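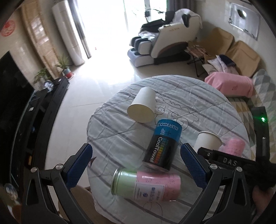
Clearing the Living Room: A Study of Small Items in a Shared Flat

Product and Interior Design, Year 2 project report
Submitted November 16, 2018

1. Background

The brief for this module was to choose one everyday room and improve how it is used without buying furniture or changing the building. Our group chose the living room of a rented flat. It is a bright room with large glossy beige floor tiles and a glass door at the back. A tall white air conditioner stands to the left of the door with a grey curtain next to it, and there is a low black TV cabinet further along with a large television above it. None of this could be moved for long, so the project became a study of the small things that collect in the room and where they end up.

The quilted round bed is where most of them end up. It has a pale grey-blue cover with darker stripes and a line drawing of clouds, and it gets used as a seat, a table and a place to drop whatever is in your hand. Paper cups are the most common item on it. Cans and other cylindrical containers come next, such as the black and blue CoolTowel can.

2. Aims

We set ourselves two aims. The first was to find out which items are left out and how long they stay there. The second was to test a simple tidying routine that the people living in the flat would keep doing after we stopped asking them to.

We did not set out to make the room look empty. The plants and the round framed photograph were treated as part of the room and were left out of the count.

3. Method

The study began in June with a two-week diary. Every evening one of us wrote down each loose item found on the bed, the TV cabinet and the floor. An item was anything that could be picked up in one hand and did not have an agreed place. By the end of the two weeks the diary had more than 400 entries. Many of these were the same object recorded on different evenings.

The entries were sorted into four groups:

Disposable - paper cups, wrappers, receipts
Containers - cans, tubs and bottles, full or empty
Personal - keys, chargers, hair ties, glasses
Other - anything that did not fit above

We then tried three storage arrangements for one week each. The first was a single open box from Gimport placed on the floor beside the bed. The second was a set of two stacking trays from Plako on the end of the TV cabinet. The third used one of the Plako trays together with a small bin. We kept the arrangement of the room the same each week, apart from moving the box when the floor was mopped.

At the end of each week the people in the flat filled in a short form. It asked whether the storage had been in the way, whether they had lost anything, and whether they wanted to keep it.

4. Results

Disposable items made up the largest group in the diary, and paper cups were the largest part of that. Containers were second. There were fewer personal items than we expected, but they caused the most complaints on the forms.

The open box filled up fastest. By the third day it held cups, a phone charger and several cans together, and people had stopped looking in it. One form said "it is the same mess but lower down". The floor looked better, and so did the bed, but things took longer to find.

The stacking trays worked well for keys and chargers. They did not work for cylindrical containers. Anything round rolled to the back or had to be stood up, and the gap between the trays was too low for a tall can. People put the tall ones back on the bed.

The tray and bin gave the best result. We recorded 87 loose items that week, which was the lowest total of the three. Paper cups nearly disappeared from the diary after the second evening. Cans and tubs were still left out, though in smaller numbers.

5. Discussion

The bin did most of the work. It stood an arm's length from the bed, and before it arrived the nearest bin was in the kitchen. We had spent most of our planning time on the trays, so this was a useful correction.

Containers remain the weak point. A person who finds a closed can does not know if it is finished, and will leave it alone in case somebody wants it. We discussed a rack with upright dividers and made a cardboard version with openings wide enough for a paper cup. It held its shape for two days. A sturdier one in thin board is possible but was outside our 50 pound budget once the trays and bin were paid for.

There are limits to the results. The flat is a single household, the weeks were not alike (there were visitors in the second one), and people tidy more when they know somebody is writing things down. Each arrangement should have been tested for longer.

6. Recommendations

Keep the bin beside the bed and empty it on the same day as the kitchen one.
Keep one tray on the TV cabinet for keys and chargers only.
Stand containers upright in one agreed spot, and throw out empty ones the same evening.
Shake out the quilt once a week - this clears the small things the diary missed.

The diary sheets and blank forms are in Appendix A. Drawings for the cardboard rack are in Appendix B.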